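Dovemeo Card Text Archive: data card

Release 3, April 27, 2026
Maintained by Fergus Innes

Welcome! If you played Dovemeo on your phone and still hum the shop music, you're among friends. This archive gathers the words printed on every card in the game: names, flavour lines, skill text, and the little scraps of dialogue you get when you tap a companion too many times. It holds 3,757 entries, one per card, and I've had a lovely time putting it together.

What Dovemeo is

Dovemeo is a free-to-play mobile RPG set in the harbour city of Hencombe. You collect companions, put them into a party, and send them down into the flooded quarter to fight things with too many fins. Battles are turn-based and quick. The writing is the reason I stayed (the translators clearly had a ball with the puns), and it's the part that gets lost first when an event ends and its cards drop out of the in-game album.

There is no official card list outside the game, so players have been keeping their own for years in spreadsheets, forum posts and saved chats. This release pulls those together into one tidy table.

What's in the folder

cards.csv is the main table.
events.csv lists each event and the cards that came with it.
skills.csv has skill text on its own, split by level.
changes.txt records every correction made after the January release.
tools/ contains the small scripts I use for checking.

Everything is plain text in UTF-8. The tables open in any spreadsheet program, but please import them instead of double-clicking, or your spreadsheet may turn card numbers into dates. Mine did, twice.

Columns in cards.csv

card_id: the number shown in the corner of the album page. Keep the leading zeros.
name: the card's English name, exactly as printed, including odd capitals.
family: one of 6 families (Tide, Lantern, Rope, Gull, Salt, Bell).
rarity: 1 to 5 stars, written as a plain number.
flavour: the line of text at the bottom of the card.
tap_lines: dialogue from tapping the companion on the home screen. Several lines in one cell are split with a vertical bar.
first_event: the event the card first appeared in, or "base" for cards available from launch.
checked: yes or no. A yes means two players have compared the entry with the game.

Blank cells mean the card has no such text. If we know text exists but haven't found it, the cell says MISSING in capitals, so you can search for it and (please!) send it in.

How the text was gathered

Most entries were typed by hand from the album. I know that sounds slow, and it was, but it's also a very pleasant way to spend an evening with the sound on. The older event cards came from the Jarkier forum, where members had been posting flavour lines under each event thread since the first summer. I merged the two sets with a script called Mowat, which lines up entries by card number and flags any pair that disagree by even one comma.

Flags were settled by looking at the card in the game. Where the card could no longer be reached, I kept the version with the earlier posting date and marked checked as no.

Spelling mistakes in the game have been kept. The Lantern Keeper's "beleive in the light" is dear to a lot of us and it isn't going anywhere.

Known problems

The Gull family is patchy. Its first two events ran before most of us were playing, and 8 of the tap_lines cells are still MISSING.

Skill text changed in the big balance update. We have the current wording for all cards, but the older wording only for those that somebody happened to have written down. Old versions sit in skills.csv with "old" in the version column.

Some companions say different things at night. We've stored these in the same cell as the daytime lines, with (night) in front. A separate column would be nicer and I'd love to do it for the next release.

Events with a collaboration theme have been left out of events.csv for now, as their naming is a tangle. The cards themselves are in the main table.

Using the archive

Please do! People have already made a flavour-text quiz, a party planner and a very silly sentence generator out of the last release, and I enjoyed all of them. The compiled tables and scripts are free for non-commercial fan projects. The card text itself belongs to the game's makers, so don't sell it, and take care to say that your project is unofficial. A mention of the archive is appreciated but you don't have to.

If you're loading the table in a script, read every column as text. Then run tools/check on it once; it will tell you about repeated card numbers, stray bars and rarity values outside the range.
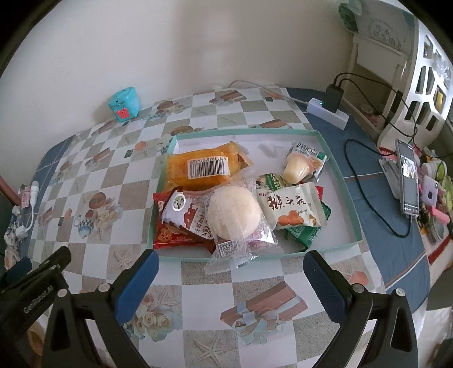
Sending corrections

Corrections are very welcome, however small. Give the card number, the column, what the archive says now and what the game says. A screenshot of the album page helps a lot, especially with punctuation, but a typed note is fine if the card has gone.

New cards are best sent after the event has finished, as flavour lines are sometimes patched in the first few days. Put all the cards from one event into one file, using the same columns as cards.csv, and leave checked as no. A second player will go through them.

Planned for release 4

A night_lines column.
Item descriptions, starting with the fish market (the eel jokes alone are worth it!).
Collaboration events, once we agree what to call them.
More old skill wording, if anybody has notebooks from before the balance update.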